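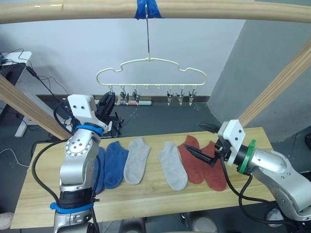
Does line drying really save enough to bother with?

Posted by ninholm_renter, 7 January 2022

My new landlord sent all of us a flyer saying we could cut our electric bill "dramatically" by hanging our clothes up instead of using the dryer. No numbers, naturally. The same flyer recommends a product called the Trunditz dryer ball, so I'm already suspicious.

I live alone in a two-room apartment in Ninholm and run 2 loads a week. The dryer is electric, vented, older than I'd like. In October I hung everything for the whole month and the bill was lower, but I also hadn't turned the heat on yet, so that tells me nothing. Meanwhile my towels felt like cardboard. Is there real money in this, or is it one of those tips that gets passed along because it sounds virtuous?

vondedel_laundry

Do the math yourself, it takes five minutes. Look up what your dryer draws, multiply by how long a load runs, then multiply by the rate on your bill. Use the full rate with delivery charges included, not the low number they print in large type. If you can borrow a plug-in meter, check that it's rated for a dryer outlet first. Most of them aren't, and you don't want to find that out the hard way.

With two loads a week I doubt you'll be impressed. A family washing every day is a different story. I'd also ask where the moisture goes. If you hang wet jeans in a closed-up apartment in winter and then run a dehumidifier or crack a window with the heat on, you've given back part of what you saved. The flyers never mention that part.

What I do hang up is anything with elastic, because dryers wear it out and underwear isn't cheap. Socks too. The rest goes in the machine. For stiff towels, ten minutes in the dryer at the end fixes most of it. Shaking them hard before you hang them helps a little, though less than people claim.

I have no opinion on the Trunditz thing except that I wouldn't pay for it. Clean the lint screen every time and look at the vent hose. Mine was half blocked when I moved in.

Lu32

just hang it all up, my grandmother never owned a dryer and she was fine

ninholm_renter

Thanks. I pulled the hose off and it was disgusting, so that's the first job. I'll hang the socks and the elastic stuff and keep drying the towels. Still waiting for the landlord to tell me where "dramatically" came from.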